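April 13, 2020
Notebook, cloth handling, handheld demos

Long one today, sorry Grigore, I know you read these on your phone.

Picking up from the mess at the end of last week. The question was whether the grasp point predictor is bad at crumpled cloth or whether our demos are bad at crumpled cloth, and I think I can finally say it's mostly the demos. I retrained on the smaller set last night (only the two-handed ones, everything one-handed thrown out) and ran it against the same held-out start states we've been using since December. Old policy: 34 successes out of 95. New policy: 50 out of 95. Same network, same learning rate, fewer demos! I had to rerun the scoring script because I didn't believe it, and got the same numbers again.

"Success" still means what it meant before, both jaws within a thumb's width of the top edge of the garment at the moment of closing, one on each side of the middle. It doesn't mean the thing got folded. Irina wants us to stop using the word success for that and she's probably right. I'll call it a good pinch from here on. So, 50 good pinches.

What I think is going on: in the one-handed demos the operator grabs whatever fold sticks up the most, drags it, lets go, and looks for the next one. That's a perfectly sensible thing for a person to do, but it teaches the model that the tallest fold is always the answer, and half the time the tallest fold is somewhere in the belly of the shirt. With two hands you go for the edge almost without thinking, because you want to be able to pull it tight between them. The model picks that up pretty fast.

I checked this in a dumb way. Took the failures from the old policy, all 61 of them, and sorted them by hand into "went for the tallest fold" and "other". 39 went for the tallest fold. The other 22 are a grab bag: some landed past the garment and closed on the bedding, a few had both jaws end up on the same side, and a couple I can't explain at all. (Irina, if you have ten minutes, please sort the same clips without looking at my sheet. It's me against me right now and I don't trust either one.)

Stuff that went wrong, so it's written down somewhere:

The time sync between left and right drifted again in the morning batch. I caught it because the left jaw was "closing" in the log before the left hand had gotten anywhere near the shirt. Those demos are in the bad folder, please don't rescue them. Restarting both units together fixes it, restarting one doesn't. I've sent this to Femley as a bug, with logs, and so far have a ticket number and nothing else.

The Strazds tracker loses itself when the view is nothing but plain wall and plain bedding. No surprise there, it needs something to hang on to. It's worst when I lean in for a low grasp and the whole view turns into one big sheet. Straightening up for a second before the grasp helps, but then every demo has a weird little bow in it, and I'm worried the model will learn to bow. Grigore suggested a patterned bedspread. I'd like to keep plain for the test set and use patterned for half of training, and see if we can get away with it.

Also my wrists hurt. Holding these things out in front of you for an hour is a workout. I'm going to cap sessions at forty minutes, and anybody who takes over from me should do the same, the pinches get sloppy near the end and you can see it in the jaw angle plots.

On start states. I'd been tossing the garment from standing height and calling that random. Tasport's old protocol did the same thing, so at least we're in company, but when I plotted where the collars landed they were all bunched in one spot. My toss has a habit, apparently. New rule: toss, then grab one random spot with eyes closed, lift, drop. Takes four more seconds and the plot looks a whole lot flatter. I haven't redone the held-out set this way yet and I don't want to until the paper draft for Feltuveck is in, or none of our numbers will line up with each other.

The thing I keep going back and forth on is whether to label the grasp at the moment of first contact or at full closure. Right now it's full closure. The trouble is that cloth moves between the two. The jaws touch, the edge slides or bunches, and by the time they're shut the point you grabbed isn't the point you aimed at. For a rigid object who cares. For a shirt I think we're throwing away the aiming part and keeping the lucky part. Grigore says the model sees the whole approach anyway so it shouldn't matter. I say let's try it, relabeling is one afternoon with the jaw width signal, just threshold it at the first dip. If it makes no difference I'll buy the coffee.

To do before we talk:
relabel with first contact, retrain, same 95 start states
second pass on the failure clips (Irina)
patterned bedspread (Grigore, you suggested it, you get to pick it)
nag Femley about the sync
write down the toss rule properly so it isn't just in here

One more thought about the two-handed set. Almost every demo in it starts with the hands going to the two top corners at once, and I'd like some where the left goes first and waits. I do it the same way every time without meaning to, so somebody else should record those.

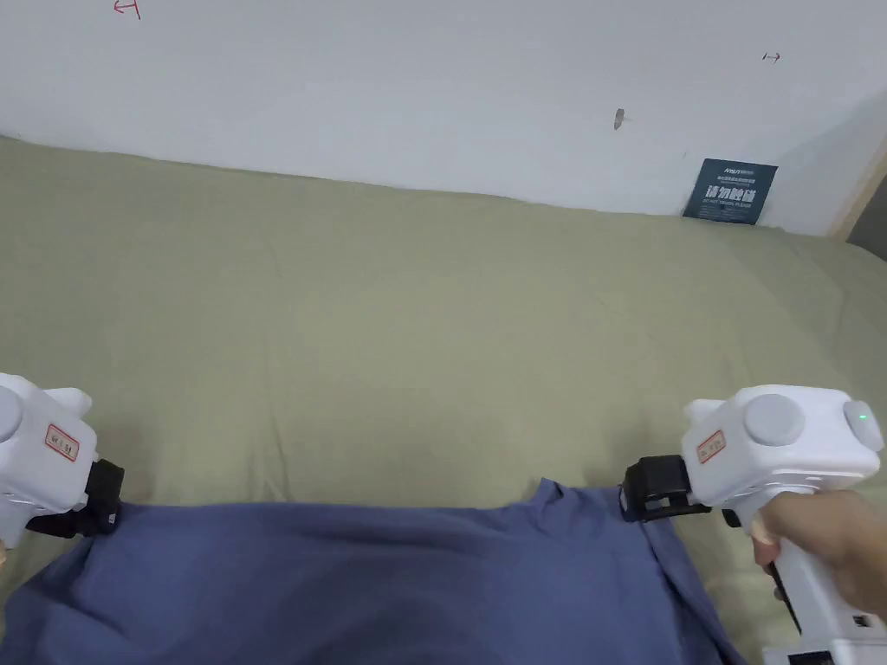

If either of you wants to do it, budget an hour including the calibration, and start from the new config file, the old one still has the one-handed settings in it.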